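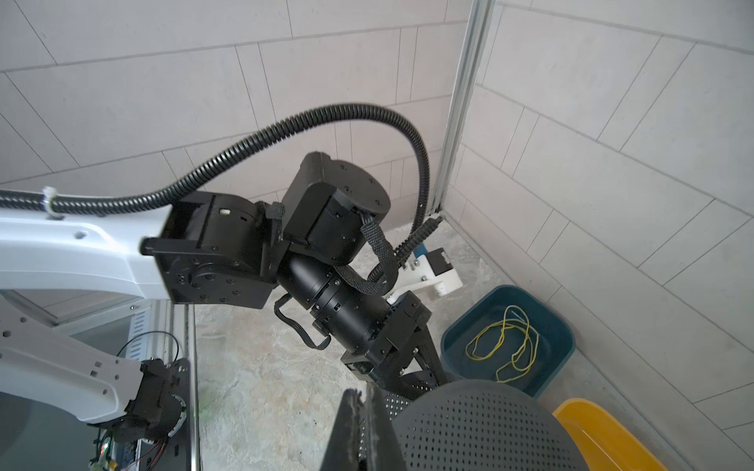 The cell, back corner, with the conduit looped over the arm

Tallstead cell upkeep meeting, Wednesday, 9:15

In the room: Maxine Whitelaw, Warrick Goodwin, Ruby-Lee McPhee, and me (Precious Cabanatuan, taking notes again because I sat closest to the outlet). Kirsty Sheehan called in from Jodness and dropped off twice.

August notes were approved with one fix. I had written that Warrick swapped the wrist motor, and he only re-torqued it. Sorry, Warrick!

Cable run. We spent most of our time on this one. Ruby-Lee doesn't like how much slack there is in the corrugated conduit over the joints. It makes a big wide arc and then comes down behind the arm to the white bracket by the corner, and she thinks one zip tie on the link is asking a lot. Warrick says the arc needs to stay generous or the elbow runs out of cable at full reach, and he set it at 285 mm on purpose. We went back and forth (I may have stopped typing for a bit) and settled on a second tie farther along the link, arc left alone. Ruby-Lee will do it and then run the full reach program at slow speed before anybody signs off.

Ribbon cable under the wrist. It droops in a loop on one side and Maxine wants it clipped up. I agree with her, I've been nervous about it catching on the rim of a bin for ages. Kirsty asked us to leave enough play for the roll joint. Maxine is going to try the small clips from Maglaya first and order better ones if those pop off.

Gripper fingers. Cycle count on the pair we're running is 251 thousand. Kirsty's plan was to change them at 205, so yes, we're over. Warrick checked the faces and they're fine by him, but we're changing them anyway, both at once. New ones are in the Plemon drawer. Recalibrate the closing width afterward, please, and write the number in the log. Last time I had to hunt for it!

Exposed board on the lower joint. I brought this up. There's a circuit board and thin red and black wires out in the open down there and I'd love a cover. Warrick wants to be able to see the light on it, so Ruby-Lee suggested clear plastic. Kirsty has a drawing somewhere and will send it over.

Bins. Short one. Maxine asked that the positions get marked on the floor so they go back in the same place after cleaning. Everybody said yes. I'll bring tape.

Left over for next time: the vent filters, and who holds the second cabinet key.

We quit at 10:05. Power stays locked out until Ruby-Lee is ready for her slow run.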